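Flakance Study Deck for Eye Care Continuing Education

Printed cards plus the matching online course, 46 lessons in all
Made in Binville, ships from our Villalba shop

If you renew your optician's license every couple of years, you know the pile of PDFs that comes with it. The Flakance Study Deck is our favorite way through that pile! It started as a stack of handwritten cards that Adoración Arroyo kept in her coat pocket at the dispensing counter, and it has grown into a full set with a card for every idea in the course, big clear type, and plenty of white space for your own notes (please do write on them, they take pencil and ballpoint equally well).

What comes in the box

600 cards, sorted by lesson with tabbed dividers
A spiral answer booklet that lies flat on a desk
One login for the online course, good until you finish it
A progress sheet you can pin up in the break room

How people use it

Most of our customers pull out one lesson at a time, go through the cards over lunch, then take the short online test that evening while it's all still fresh. You can stop in the middle of a test and pick it up later at the same spot. The lessons on lens materials and prism are the ones we get the most mail about, and Catalina Paredes rewrote both of them last December with new worked problems and a much better section on vertical imbalance. If you have the older cards, write to us and we'll send the replacement pages for the price of postage.

The contact lens lessons sit at the back of the box behind the green divider. Skip them if your license doesn't cover fitting. The course keeps separate credit totals for spectacle and contact lens hours, so nothing gets mixed up on your certificate.

Your certificate

You can print it as soon as you pass, at two in the morning if that's when you get to it! It shows your name, license number, course title and hours. We keep a copy on file, and 2,694 certificates have gone out so far. State rules differ quite a bit, so check your board's list of accepted courses before you order.

Size and storage

The box fits on a normal bookshelf, standing up or lying down. The Duvitz carry case is sold separately and holds up to three lessons plus a pencil. It snaps shut, and it's slim enough for a lab coat pocket.

Offices and groups

One deck can be shared by a whole office, but each person needs a separate login to earn credit. Extra logins can be added from the account page at any time.
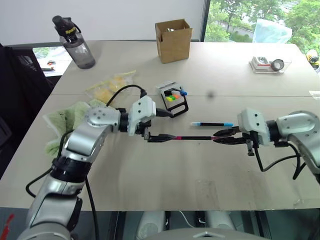 Can I buy the online course without the cards?
The course is sold by itself under "Login only," with the same lessons, tests and certificate, and you can add the printed deck later if you find you'd like it.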